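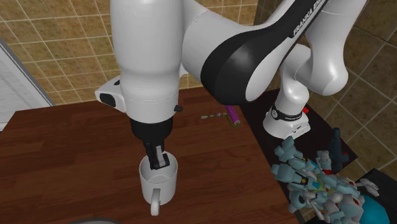

How to remove tea stains from mugs

Brown marks inside a mug come back quickly if you drink strong tea every day. I use bicarbonate of soda for this, and it does not scratch the glaze.

What you need: bicarbonate of soda, a soft sponge, warm water.

1. Rinse the mug and pour the water out, but leave the inside damp.
2. Put in one teaspoon of bicarbonate and rub with the sponge until it becomes a paste. Go also under the rim and around the handle.
3. Wait six minutes.
4. Rub again and rinse well.

For old stains, fill the mug with warm water, add two teaspoons and leave it overnight. In the morning most of the colour comes off with the sponge.

Do not use steel wool - it makes small scratches and the tea will stay in them. With mugs that have a gold line, try first on a small place.

Last updated 9 December 2024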